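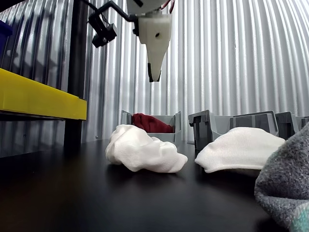
Call for participants: does the Boratbridge sleep diary do anything?

Plenty of people will tell you that writing down your sleep makes you sleep better. Apps say it, magazines say it, and last July a wellness newsletter that goes out to 4000 households in Boratbridge said it twice on one page. I have read the studies they lean on. Most are short, most ask people how they feel and leave it there, and several were paid for by whoever was selling the diary.

So we are running our own, small and plain, and we need adults in Boratbridge and Asdale to take part.

Who we want

You are 18 or over and you sleep badly at least a couple of nights a week, by your own judgement. You don't need a diagnosis. You do need to be living at one address for the length of the study, and you can't be on rotating night shifts, as we have no sensible way of comparing your weeks with anybody else's. If you have started a new sleep medication recently, please wait for a later round.

We would particularly like to hear from people who think this is nonsense. The last time a study like this was done locally, nearly everyone who signed up already kept a diary and was fond of it. You can guess what they reported.

What you would do

The study runs for 12 weeks. You will be put at random into one of 2 groups. One group fills in the Kaczmarczyk diary each morning, a single page on paper. The other fills in a page of the same length about what they ate the day before. You don't get to pick, and please don't ask to swap because your neighbour got the other one.

Everyone wears a wrist monitor at night. It measures movement and makes a guess at sleep from that. It is a guess – I wouldn't take its word over yours on any single night – but over a season it gives us something to set beside the questionnaires. Those come at the start, the middle and the end, and take less time than a cup of tea.

There are two visits to our rooms above the Fanum arcade in Asdale. There is a lift, and the parking behind is free if you get a permit from the front desk.

What you get

A grocery voucher for $100, posted when you finish. If you drop out partway you will get a share of it for the weeks you completed, and we won't chase you for reasons. You will also get your own results in plain English, including if they show nothing whatsoever.

You won't get treatment. Anyone who is struggling should see their GP, and being in this study is no reason to put that off.

What could go wrong

Some people sleep worse once they start paying attention to it. That possibility rarely makes it into the brochures, and it is one of the things we are measuring. If it happens to you, tell us and stop whenever you like. The wrist strap can also irritate the skin, so we keep a soft cloth one on hand.

Your records are kept under a number with your name stored separately. Nothing is sold or passed to the diary's publisher, who has no say in the study and won't see the findings before you do.

How to apply

Write to Felicja Chmielewska, Sleep Diary Study, Fanum Arcade, Asdale, or leave your name and a phone number at the front desk. Say which town you live in and what times of day suit you for a call. There is no need to send your medical history.

Applications close 19/11/2021.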